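Nandton Deposit Return Pilot: Progress Report to the Stimow Fund

Reporting officer: Lindiwe Pillay
Submitted 2 October 2024

Summary

The pilot is operating at all planned return points in Nandton. Collection and payout are on schedule. Reporting of return data to the fund is behind schedule, for the reasons set out under Data. No change to the approved budget is requested.

Collection

Return points are open at five grocery stores and at the Stumar transit station. Stores accept clear plastic drink bottles with the cap on and the label still readable. Glass and cartons are outside the scope of this grant and are turned away at the counter. Yurchenko Haulage empties the store bins four times a week under the contract signed in spring. Two pickups were missed in August during road work on the east side and were made up the following day.

Staff at the transit station asked for a second bin on the lower level. Boonmee Sangkhawat has agreed on a location with the station operator, and the bin is on order.

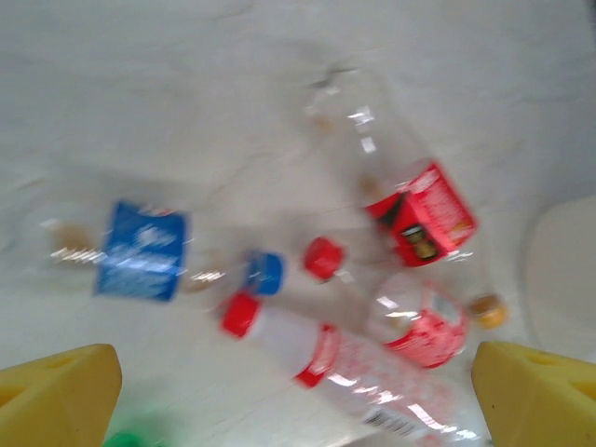 Reading time: 2 min

Data

Each store submits a weekly tally sheet. The sheets were designed for entry by hand, and three stores have since moved to their own spreadsheets with different column headings. Deividas Ķēniņš is converting the earlier sheets to a single format. Sixteen weekly sheets remain to be converted. Until this is complete, return rates by store should be treated as provisional and are not included in this report.

Bottles without a readable label are recorded under a separate code. Two stores had been counting them with ordinary returns. Revised instructions were issued and the affected entries have been flagged.

Payout

Refunds are paid as store credit. Tymofii Stetsiuk has reconciled store claims against haulage weights through the end of July. One claim was returned for correction and has been resubmitted.

Next period

Sheet conversion will be finished in October, followed by reconciliation for August and September. Marlies Koller will send the fund a supplementary table of return rates once both are done. The haulage contract is due for renewal in December, and a draft with a revised pickup schedule is under review.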